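Packing Round Things: the Skalutero table
May
By the Skalutero group, Drumau

Final report, short version. The long one has the tables in it and is still missing its page numbers, sorry.

What we set out to do. Lopes, the secondhand housewares store on our street, ships small round stuff. Cups, tumblers, canisters, little vases. It gets packed on whatever surface is free and a lot of it gets packed twice. We wanted one table setup that a new person could walk up to and use without a talk first. Not a new box, not a new filler. Just where things go.

What was in the pile. 1143 pieces on the store's list. We sorted out anything flat (plates, trays, lids with no pot) and anything too heavy for one person. Of what was left we packed 470. The rest went back on the shelf, no time.

Setup. Light wooden table, rounded corners so sleeves don't catch. Big white sheet laid flat in the middle, tape at the table edges. Open cardboard box standing on the left part of the sheet. Item gets handled on the sheet, both hands, then goes left. Bare wood around the outside is for tools and scraps only. We had a rule about this and mostly kept it.

Two hands on everything round. We tried one-handed at first and it's quicker, but things turn in your grip and you end up fixing it over the box anyway. Hold from both sides, stop, look where the box opening is, then move.
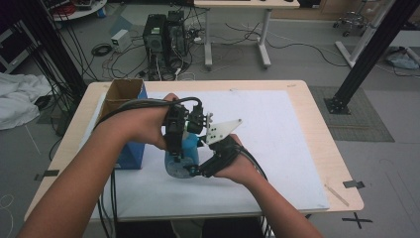 Should the heavy pieces go in the box first or last?

First, standing upright on the bottom, with the lighter pieces and the filler on top of them.

OK so box position. This took the most arguing. We had three versions:

Version A, box on the floor next to the chair. Bad. Bending every time, and you can't see the bottom of the box. Dropped after one afternoon.

Version B, box right behind the work area. Fine for tall people. Everybody else was reaching over the front flap and the flaps kept folding in on there own.

Version C, box off to the left, on the sheet. This is the one we kept. Short move, flaps stay out of the way if you fold them back before you start. Left-handers wanted it mirrored and that works the same, just turn the whole thing around.

Timing. One box took 25 minutes in version A, with 16 pieces in it. Same size box and same number of pieces in C was a lot faster but we changed the filler on the same day, so we can't say how much of it was the position. Should have changed one thing at a time. Noted for next year.

Filler. Used crumpled paper, then cut cardboard strips from Bolirari, the print shop, they give away offcuts. Strips hold a tapered piece better. With paper the narrow end sinks and the whole thing leans by the time the box is closed. With strips you make a ring, narrow end goes in the ring, done. Straight sided pieces don't care, use either.

Tapered pieces in general were the annoying part. Grip near the wide end and it slides down through your hands. Grip near the narrow end and it wants to tip. We ended up telling people to find the middle and squeeze less than they think. Smooth shiny surfaces worse than dull ones.

Crumbs. Did not plan for this section. Little brown specks get all over the sheet, they show up a lot on white, and they end up stuck to the bottom of whatever you set down next. Wiping them toward the box is a mistake (guess how we know). Wipe toward the front edge, into your hand. We put a wipe after every box in the instructions, probably should be more often then that.

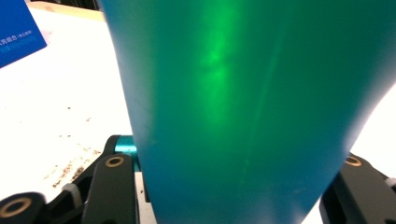 One reader of the draft wrote back that a darker sheet would be easier on the eyes under strong lights, and that the store's own packing bench had been white for years before it got swapped for gray, partly over glare. Same reader wanted to know if we'd wiped the pieces as well as the table. We hadn't, and it's a fair point. A piece with smudges on it gets taken out again at the other end to be cleaned. Added a dry cloth to the tool list, right side, on the bare wood.

On gray versus white we're split. White shows dirt, that's why we liked it. Gray hides it but you can work longer. Didn't test.

What we'd hand to the store:
- the sheet size and where to tape
- version C drawn out, plus mirrored
- cloth, cutter and marker on the right
- strips for tapered pieces, paper ok for the rest
- fold flaps back before the first piece

Still open: labels (we wrote on the tape, it rubs off) and what to do with lids. Lids got packed separately and two boxes now have lids that belong to something in another box. The list of which ones is taped to the inside of the shelf at Lopes.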